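産業用ロボットに「片づけ」をさせてみる:ばら物を箱から拾わせるまでの手順

文:Toshio Nishimura 12月
シェア 865 コメント 14

ロボットに家事や工場の雑用はもう任せられるのか。この質問、本当によく受けます。私の答えは「箱の中身を拾って仕分けるところまでなら、今すぐ自分の手で試せる。そして試すとめちゃくちゃ面白い」です。洗濯物をたたむとか、流しの皿を片づけるとか、そういう話はひとまず脇に置いて、この記事では箱に散らばった小物をひとつずつつかんで、決めた場所に移す作業を組んでみます。

地味に聞こえますよね。でも、床に散らかったおもちゃを箱に戻すのも、引き出しの電池とネジを分けるのも、作業台の端材を拾うのも、やっていることの芯はこれです。見つける、つかめる角度を選ぶ、ほかの物にぶつからずに降りる、つかむ、持ち上げる、離す。これが安定して回るようになると、次にやってみたいことが山ほど出てきます。

対象の読者は、アームのティーチング(手動で位置を覚えさせる操作)を一度はやったことがある方です。機種は問いませんが、小型の協働ロボットと大きめの産業用アームでは気をつける点が違うので、違いが出るところはその都度書きます。

■ 用意するもの

・アーム本体と二本指の電動グリッパー
・箱(金属でも樹脂でも可。側面が斜めに開いているものが楽です)
・箱を載せる台と、箱を動かないように留めるクランプ
・上から見るカメラ
・つかませる小物。色と形がばらばらのものを14個
・結束バンド、テープ、予備のケーブル
・非常停止ボタン。手の届く場所に必ず

大型のアームを使う場合は、柵かエリアセンサーもお願いします。ここだけは楽しさより先に片づけてください。運転中は誰も可動範囲に入らない。ティーチングで近づくときは低速モードにして、イネーブルスイッチを握った人だけが入る。職場のルールがあるならそちらを優先です。

■ 手順1 箱を固定する

最初の失敗はたいていここです。グリッパーの指先が箱の底や壁にちょっと触れただけで、箱は思ったよりずれます。ずれると、それまで覚えさせた位置が全部あやしくなる。台の天板に位置決めの印をつけ、箱の縁をクランプで押さえてください。

置いたら、四隅の高さを指先で軽く確かめるプログラムを作っておきます。朝いちばんにこれを流すだけで、昨日との差がわかります。私は最初これをさぼって、午後いっぱいを「なぜか拾えない」の調査に使いました。箱が少し傾いていただけでした……。

■ 手順2 ケーブルを逃がす

アームの先には、グリッパーの電源、信号線、カメラの線が集まります。手首が回るぶんの余裕をもたせたいので、どうしても輪のように垂らすことになる。余裕が足りないと引っ張られて抜けるし、多すぎると箱の中の物をなでてしまいます。

コツは、手首をいちばん回した姿勢で長さを決めてから留めること。まっすぐの姿勢で留めると、ほぼ確実に足りません。結束バンドはきつく締めず、線が中で少し滑るくらいに。仮留めのテープで一日動かしてみて、擦れる場所を見つけてから本留めにすると手戻りが減ります。

それから、カメラを上に置く場合はケーブルとアームが視界をふさぐことも計算に入れておきましょう。認識は必ずアームを退避させてから。降りている途中の映像に頼ろうとすると、肝心なところが手首の陰に入ります。

■ 手順3 拾う物を選んで入れる

いきなり難しいものを入れたくなる気持ちはわかります。わかりますが、最初は角ばった棒やブロックから始めましょう! 向かい合う平らな面があるものは、二本指にとっていちばん優しい相手です。そこに薄い円盤や細い金具を少しずつ混ぜていくと、難しさの段差がきれいに見えてきます。

置き方は、わざと意地悪に。中央に一本だけ離して置いたもの、壁ぎわに寄せたもの、隣とくっつきそうなもの。この三種類の置き方があれば、困りごとの大半に出会えます。

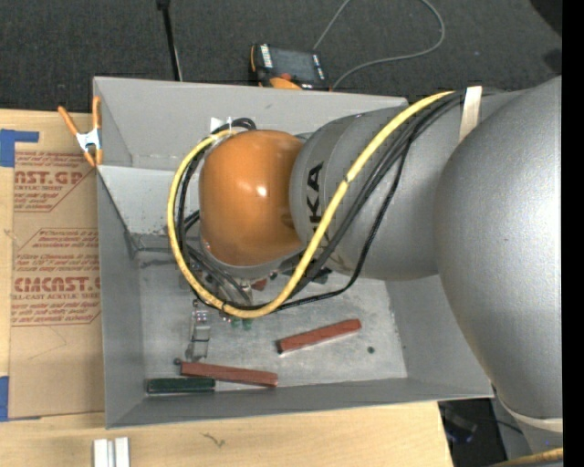 壁ぎわの棒は最後に回せばいい、とTelma Palmaは言います。先に真ん中の物をどけておけば指を差し込む向きの選択肢が増えるし、もし取り損ねて棒が転がっても、ぶつかる相手がいない。それに、家の片づけだって人間は手前の広いところから始めるでしょう、と。

これには大賛成で、私もすぐ順番を入れ替えました。それまでは「認識の自信度が高い順」で拾わせていたのですが、自信度が高いことと拾いやすいことは別の話なんですよね。壁からの距離と、隣の物までのすき間を点数にして、高いものから取りに行かせる。数行足しただけで、動きが見違えるほど落ち着きました。

■ 手順4 降り方を教える

つかむ瞬間よりも、降りる道すじのほうが大事です。私は次の四つの点で考えています。

1. 退避点:カメラの視界をじゃましない位置
2. 上空点:目標の真上。ここで手首の角度を決める
3. 接近点:指先が物に触れる少し手前。ここから低速
4. 把持点:指を閉じる高さ

上空点から接近点までは速くてかまいません。接近点から先は思い切って遅く。大きなアームはそれ自体が重く、指先が底に当たっても平気な顔で押し込んでいきます。底面の高さに下限を設定し、それより下には何があっても行かないようにしてください。力覚センサーがあるなら、しきい値は低めから。

手首の角度は、棒状の物なら長いほうの辺に対して指が直角にはさむ向き。斜めに置かれていても、この向きさえ合えばかなり取れます。薄い円盤は縁をはさむことになるので、把持点をぎりぎりまで下げる必要があり、ここで下限設定とけんかになります。円盤の下に薄いゴムシートを敷くと指先が少し沈めるので、解決することが多いです。

■ 手順5 つかめたかどうかを確かめる

つかんだつもりで空気を運ぶ。これ、見ているぶんには可愛いのですが、実際の作業では困ります。グリッパーの開き幅を読んで、全閉まで行っていたら失敗とみなし、退避点に戻ってもう一度見る。まずはこれで十分です。

二度続けて失敗した物は後回しにして、別の物を取りに行かせます。同じ物に何度も挑むと、つつくたびに壁のほうへ押しやってしまい、どんどん難しくなるんです。ほかの物を拾っているうちに事情が変わって、あっさり取れることもあります。

■ 手順6 記録をつける

一回の試行ごとに、何を、どの置き方で、取れたか取れなかったか。表計算ソフトで充分です。私の今回の記録は、一日で40回の試行、うち成功が31回でした。失敗した9回を見直すと、壁ぎわと薄物に偏っていて、真ん中に離して置いた棒では一度も落としていません。

この数字を高いと見るか低いと見るか。工場で人の代わりに流すには足りません。でも、休憩のあいだに端材の箱を減らしておいてくれる相棒としてなら、私はもう充分うれしい。失敗しても物が箱に残るだけ、という仕事を選べば、今の実力でも役に立つ場所はちゃんとあります。

■ よくあるつまずき

・午前は取れたのに夕方は取れない
窓の光です。金属の箱は反射するので特に影響が出ます。カーテンを引いて照明を一定にするだけで直ることが多いです。

・持ち上げた瞬間に棒が回る
重心から外れたところをつかんでいます。認識した輪郭の中央を狙うようにして、それでも回るなら指先に滑り止めを貼ってください。

・二本まとめてつかんでしまう
すき間の点数を見直します。指の厚みを計算に入れ忘れている場合がほとんど。私もやりました。

・箱の底の傷を物だと認識する
空の箱を先に撮っておき、差分を取ります。箱は使うほど傷が増えるので、ときどき撮り直しを。

■ で、家の中ではどうなのか

ここまでやってみると、家事のどこが難しいのかが手触りとしてわかってきます。箱は固定できます。居間は固定できません。棒は曲がりませんが、靴下は曲がる。失敗しても箱の中なら笑って済みますが、食器だと割れます。それに、産業用アームは人と同じ部屋で気軽に動かせる相手でもありません。

それでも、私はかなり楽しみにしています。範囲を区切って、失敗しても困らない物から任せる、というやり方は家の中でもそのまま使えるからです。おもちゃ箱の前だけ、洗濯かごの中だけ、と区切ってしまえばいい。次は布を入れてみるつもりです。最初はハンドタオルから。たぶん全然つかめないと思いますが、どう失敗するのかを見るのが今から待ちきれません!

布で先に試した方がいたら、指先に何を貼ったかをコメントで教えてください。

関連記事
・グリッパーの指先を自作する:ゴム、ウレタン、3Dプリント
・空の箱を撮るところから始める画像認識
・食器をしまうロボットはどこまで来たか(Noel Tagle)
・Kutonellの作業場で見た、ネジの仕分け
・ケーブルが切れる前に気づくための点検メモ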